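Workshop > Bench & Storage > Small Parts

Keeping Track of Screws, Clips and Other Small Parts During a Teardown

By Tarek Saber | Filed under: Bench Habits, Fasteners, Storage
1,474 views | 9 comments | 7 shares

Most repair jobs are delayed by fasteners. A drawer slide, a mixer, a desktop computer and a window crank all come apart into the same mess of screws that look alike and are slightly different. The methods below need very little equipment.

Sort by step. The usual instinct is to put all the short screws in one cup and all the long ones in another. Use one container per stage of disassembly and line the containers up left to right. Reassembly runs right to left. A muffin pan works for up to 12 stages. An ice cube tray works for smaller hardware but tips easily, so tape it down.

Label with a number and a location: "3, rear cover, lower." Painter's tape takes pencil and ballpoint and comes off clean after a few days. After several weeks in a warm garage it will leave residue. Masking tape leaves it sooner.

For covers with screws of mixed length, draw the outline of the cover on cardboard, punch a hole at each screw position and push the screws through. Mark the top edge. A long screw driven into a short hole can crack a plastic boss or dent whatever sits behind it, and the damage may not show from outside.
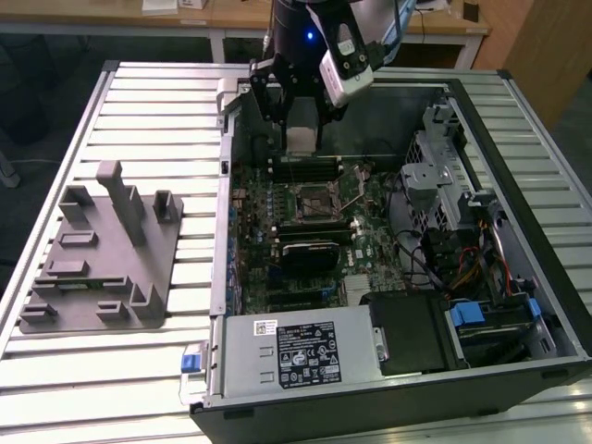 Magnetic dishes are good for steel screws up to 1/4 inch. They do nothing for brass, aluminum or nylon, and very little for most stainless. Keep them away from mechanical hard drives and from any card with a magnetic stripe. A magnetized driver tip is acceptable for ordinary work. To remove the magnetism, pass the tip through a demagnetizer block slowly and draw it out to arm's length.

Work surface matters more than the container. A hard, smooth top lets a dropped screw bounce and roll. On a slatted or grooved top, small hardware lodges in the gaps, and a wooden toothpick with a dab of poster putty will lift it out. A light-colored towel stops rolling but sheds lint, so keep it away from greased parts and fans. I use a ribbed silicone baking mat. Mine has been on the bench since September and wipes clean with dish soap.

Springs and E-clips should be removed inside a clear plastic bag. Put the part and both hands in the bag, then release the clip. It will hit the plastic and drop.

Threadlocker residue looks like blue or red crumbs on the threads. Brush it off with a brass brush before applying more. Do not use threadlocker on screws that go into plastic; many grades will craze it.

For long-term spares, small zip bags filed upright in a shoebox take less room than jars. My box holds 200 bags. Write the thread size on the bag and the source of the part on a slip inside. Discard any screw with a rounded head when it comes out.

Comments (9), showing 2

Hiyori Sugiyama
Egg cartons also work, but the foam ones build up static. Use the paper kind near electronics.

Reda Helmy
Does the cardboard method hold up for M2 screws? Mine fall through.

Tagged: fasteners, sorting, teardown, labels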